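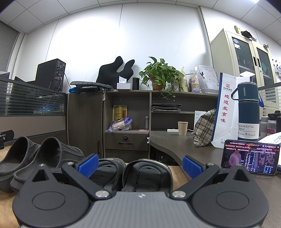

How often should you clean the finger pads on a hand-held gripper? Wipe them at the end of every day you use it, and give them a proper wash once a week.

I do my weekly wash on Sunday, with the radio on, and I have come to love this job! A gripper with clean pads feels like a new tool.

## Pads

- Wipe with a lint-free cloth and plain water. Add one drop of dish soap if they feel slick.
- For texture packed with dust, use a soft toothbrush and go along the grooves first, then across.
- No alcohol on rubbery pads. Glenys Bunting did that for a month at the Prutow shop and hers went hard and shiny.
- Let them air dry flat. A hair dryer lifts the glue.
- Swap left and right every 200 hours so they wear evenly. I write the hours on masking tape inside the case lid.

If one corner starts to peel, take the whole pad off and start over. Dabbing glue under the corner leaves a lump, and then thin things like shoe straps and paper slide right out. (I tried it three times before I believed it.)

## Joints

Pivots pick up lint and hair, more than you'd think, especially if you work near the floor. Open and close the fingers slowly and listen. A dry scratchy sound means grit. Blow it out with a hand bulb — canned air pushes it deeper — and then put the smallest dot of dry lube on each pivot. Wipe off whatever squeezes out.

Check the bolts while you're there. Snug, then stop. Zeeshan Jatoi puts a stripe of paint marker across each bolt head and onto the arm, so a loose one shows up at a glance. Such a good trick, and I now do it on everything, including my bike.

## Closing check

1. Close the fingers on a strip of printer paper.
2. Tug gently. It should hold along the full width of the pads.
3. If it slips on one side, loosen that finger, line it up, and tighten again.
4. Repeat with the strip at the tips.

Mine used to need this every week. After I replaced the worn washers in April it has stayed put.

## Storage

Keep it with the fingers slightly open so the pads don't take a set. A shoe box lined with an old towel works great, out of the sun. Spare pads go in a zip bag, flat, with the backing paper still on.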